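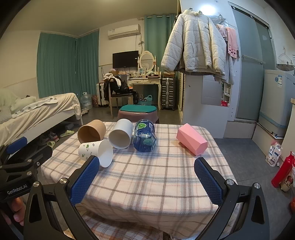 Hand-held gripper at a home table, cups and bottle on their sides.

How to budget for hand-held gripper collection
By Nesrin Ağca

Step 1. Count sessions before you count grippers. Our Titen plan called for 200 sessions in people's homes, and two grippers covered it.

Step 2. Price the spares. Finger pads wear first, so order them with the gripper. Get quotes from two suppliers — we asked Gason and Zistby — and make sure both include shipping.

Step 3. Add a line for props. Paper cups, a water bottle and a tissue box cost very little, but they get crushed. We set aside $51 per home, tablecloth included.

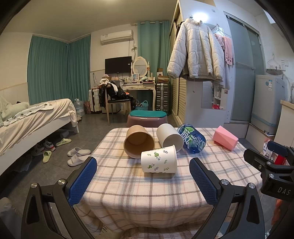
Step 4. Set storage and repair money apart. We put $400 into drives and held back 5 percent of the total for repairs. Review both lines in June, before the next order goes out.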